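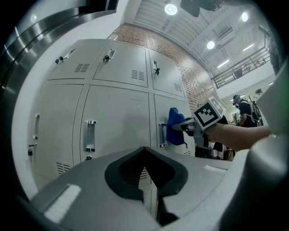
Tamara Kostiuk had been asking for a later closing time for two years, and she told the Plomeck front desk more than once that a swim hall that shuts before the evening shift lets out is no use to half the neighborhood. Her request, and others like it, are the reason for the new schedule announced today.

PLOMECK SWIM HALL TO EXTEND EVENING HOURS AND REOPEN TEACHING POOL

March 12, 2020. Plomeck, the swim and fitness center on Bilyk Street, will stay open until 11 p.m. on three evenings a week starting in June. The teaching pool, closed for repairs to its filter room, will reopen on the same day the new hours take effect.

The late sessions are open to members and to day visitors. Lanes 1 through 3 will be kept for lap swimming throughout. The remaining lanes will be open for general use until 9 p.m. and will then be given over to lap swimming as well. The diving board will not be in use during late sessions. The sauna will close 30 minutes before the building does.

Member prices will not change. Day visitors will pay the regular evening rate, and the punch cards sold at the front desk will be accepted at all hours. Cards bought under the old schedule remain good through their printed date.

"We looked at when people were coming in and when they were being turned away at the door," said the center's manager. "The last hour before closing was crowded and the parking lot was still filling up. People who work late have told us what they need, and we have the staff to do it now."

Repairs to the teaching pool were carried out by Gerkex, which replaced the filter housings, the main circulation pump and the pipework between the filter room and the balance tank. The old pump had been in service since the building opened. Tiles along the shallow end were reset at the same time, and a second handrail was added at the steps. The water in the teaching pool will be kept warmer than in the main pool, as before.

Swim lessons will return to the teaching pool with the reopening. During the repairs, beginner classes have been held in the shallow end of the main pool, and some families chose to wait. Children already on the list will be offered places first. A total of 51 places will be available in the first round of classes, split among beginner, advanced beginner and adult beginner groups. Registration for anyone not on the list will open two weeks after families on the list have been contacted.

Adult beginner classes will be held during the late sessions for the first time. Each class lasts 45 minutes. Students do not need to bring any equipment other than a swimsuit and towel. Goggles can be bought at the front desk.

The center has also changed its rules for changing rooms and storage. Lockers are for use during a visit only and must be emptied before closing. Items left overnight will be moved to the lost and found, where they will be held for 30 days. Members who want to keep gear at the center can rent a storage space by the season at the front desk. Rental forms for the new season will be available from the first day of the extended hours. Season renters who already have a space will keep it unless they ask to change.

Bus riders should note that the last bus from the Bilyk Street stop leaves before the building closes on late evenings. The stop on the far side of the park is served later and can be reached by the lit path behind the parking lot. Bicycle racks by the main entrance are open at all times.

The snack counter, run by Cusolura, will keep its present hours and will not be open for the late sessions. The vending machines in the lobby will remain on.

Morning hours are unchanged. The main pool will close for one day before the new schedule begins so that the lane lines can be replaced and the clocks at both ends of the hall reset. The fitness room will stay open that day, with entry through the side door.

A printed schedule can be picked up at the front desk. Groups and schools that want to book lanes under the new hours should send requests in writing to the bookings office at Plomeck, with the number of swimmers and a first and second choice of time. Requests will be answered in the order they are received.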